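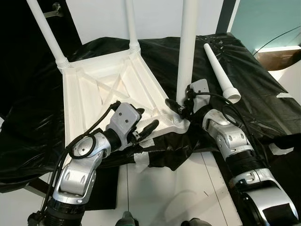

Stestix Screw-Leg Practice Kit

Price: $100 per kit, class pack of 4 kits $320
Ships flat, legs packed separately
Page updated 21/12/2020

Hi, and welcome to the page for the one thing our robotics club orders again and again! I help run the after-school club at Buker, and I wrote this page because I kept answering the same emails about which furniture kit we use for our two-arm assembly challenge. Now the kit has a page and I can just send people the link.

So, the Stestix is a little piece of white plastic furniture with a ribbed frame and four legs that screw into the corners. A kid can put it together on the carpet before the snacks come out. Getting a pair of robot arms to do it is a whole season of work, and we love it for that. One arm has to keep the frame from wandering off while the other one lines up a leg and turns it, and the threads don't forgive much (ask our September group, who cross-threaded the same corner three meetings in a row).

What you get in the box:
1 ribbed frame
4 legs with threaded ends
1 challenge sheet with the Orkard Cup rules
A bag of spare threaded collars

We build upside down. Lay the frame with the ribs facing up, pick a corner and start there. Our students usually program the left arm as the holder and the right arm as the leg arm, but the rules let you swap. We put black plastic sheeting over the table and tape it down. The white parts show up really well against it, though the shiny folds gave our vision team some headaches until they turned the exposure down. 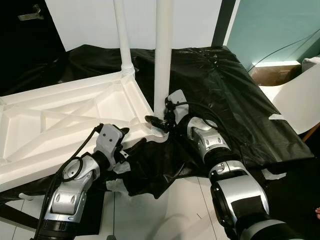

Left arm on the frame, right arm on the front leg, just above the socket.

Some notes from our club:

Grip low on the leg. Our first program grabbed halfway up and the leg wobbled all over the place.

Back the leg off a little before you turn it in. You'll feel the thread drop into place by hand, and with some patience you can spot it in the motor current too - that was our best discovery of the year!

Leave slack in the gripper cables. Wrist turns eat up more cable than you'd think.

Scoring for the Orkard Cup is out of 300, with points for every leg seated straight and a bonus if the finished piece stands up when you flip it over. Teams at the Szewczyk regional use this same kit, so practice on it counts.

Will it work with your arms? If your grippers can close on the leg and hold it through a twist, you should be fine. Two-finger grippers are all we've ever used.

Spare legs are sold singly, just put a note on your order - and tell me how your team does, I read everything that comes in.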